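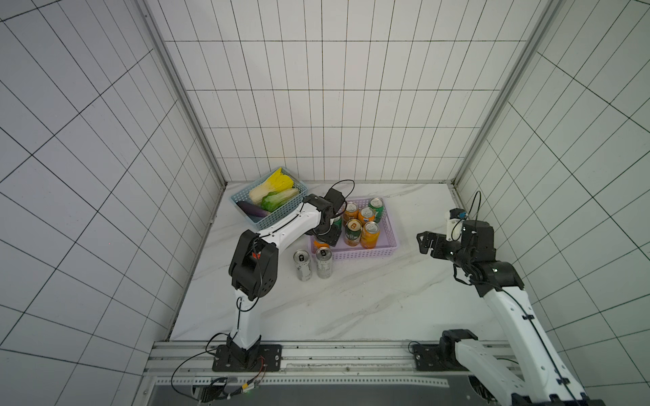
Figure 1. Cell during a can-handling trial. Left arm at the can basket, right arm holding position over the tabletop.

Courses > Robotics Projects > Spring Reports > Skaver

Skaver: Unplanned Motion of the Left Arm After a Bus Dropout
Project report, Van Dijk Laboratory

1. Summary

The Skaver project uses two small arms to sort groceries between baskets and an open tabletop. During the can-handling trials in March, the left arm made fast moves that the operator had not commanded. There were 103 trials in the series and the fault was seen in 4 of them. No person was hurt. One can was crushed and the left gripper was knocked out of alignment. This report covers the fault, the search for its cause, and the changes made to the cell. Sorting performance is covered only where it bears on the fault.

2. Equipment

Both arms are mounted on the aluminum rail at the front of the table. The tabletop is closed in by tiled walls on the left, back and right. The front is open for loading, and this is where the operator stands. Vegetables are kept in a light blue mesh basket and cans in a lavender one, with some cans placed directly on the tabletop when a trial calls for it.

Each arm has its own Cidar motor bus. Joint targets are sent by Skultgate, the control program written by last year's group and taken over by us with small changes. Skultgate reads the planned path, cuts it into short steps, and places the steps in a send queue for each arm. The queue holds 12 steps. If the bus does not answer, Skultgate waits 150 ms and then marks the arm as lost. When the arm answers again the mark is cleared and sending goes on.

The emergency stop cuts motor power to both arms. It was tested before the series and again after each fault, and worked every time.

3. Description of the fault

All of the faults followed the same order. The left arm was low over the can basket, either reaching in or lifting out. It stopped for a short time. It then moved at a speed well above the planned speed, and in a straight line between joint positions, so that the gripper no longer followed the lift-out path over the rim of the basket. In the first case the gripper caught the rim and dragged the basket toward the front rail. In the second a can was pressed against the tabletop until it gave way. The other cases ended with the emergency stop and no contact.

The operator's notes for the first case say "arm stuck, then jumped." It was put down as a planning error and the series was continued. In hindsight the series should have been stopped there. The log for that trial was kept, but it was not read until after the second case.

The right arm showed no unplanned motion in any trial.

4. Search for the cause

4.1 Path planner

The planned paths for the fault trials were run again with the motors off and the output was compared with the log. The plans were smooth and stayed inside the speed limits. Running the same plans with an empty gripper, at low speed, did not bring the fault back. The planner was ruled out.

4.2 Wiring

The logs showed that the left bus had gone silent just before each jump. The wires from the left base run down to a cluster of connectors at the lower left. The data connector could be moved by hand without unlatching it. With the arm standing still, pulling lightly on the wires to one side was enough to make the bus drop out and come back.

The wires had no strain relief between the base and the connectors. During a reach to the can basket the base plate flexes a small amount and the wires move with it. We did not measure this movement. The vegetable trials, which use slower lifts, were run with the same wiring and produced no dropouts in the log.

4.3 Send queue

A dropout alone should only cause a stop. The jump came from the way Skultgate treats the queue. While an arm is marked as lost, the planner keeps running on its own clock and keeps writing steps. Once the queue is full, the oldest step is thrown away for each new one. When the bus returns, the full queue is sent with no spacing between the steps. The arm is then told to be somewhere far along the path, and the motors take the shortest way there at full speed.

This was confirmed on the bench. The left arm was raised clear of the table, the data connector was pulled out during a slow move, and then pushed back in. The jump occurred on every attempt. The same test on the right arm gave the same result. Both arms therefore had the software fault, and only the left arm had the loose connector that brought it out.

5. Changes made

The data connector was replaced with a latching type on both arms. The wires are now clamped to the rail near each base, with a short loop left free.

In Skultgate, the queue is emptied when an arm is marked as lost. The planner for that arm is halted at the same moment. The arm is not allowed to move again until the operator clears the fault, and the first step after clearing is checked against the measured joint positions. If the difference is too large, the move is refused. Loss of one arm now also holds the other arm, because the two share the space above the tabletop.

Motor speed limits are now set in the motors themselves as well as in the planner. Before this change the motor limits had been left at the factory values.

6. Check after the changes

The connector pull test was repeated on both arms, during free moves and during reaches into the can basket. The arm stopped and stayed stopped in all cases. The can-handling series was then started over from the first trial. It is not complete at the time of writing, and no bus dropouts have been logged so far.

7. Open points

The wait of 150 ms was kept. A shorter wait would stop the planner sooner, but the bus sometimes answers late when the wrist camera is streaming, and false stops would follow. This should be measured before the value is changed.

The open front of the cell has no guard or light curtain. The operator rule is to keep hands behind the rail while motor power is on. A rule of this kind would not have protected anyone if the left arm had jumped toward the front during loading. We recommend a door switch wired into the emergency stop circuit before the cell is passed on to the next group.

The left gripper was realigned by eye and still closes slightly to one side. Grip results from the new series should be read with this in mind.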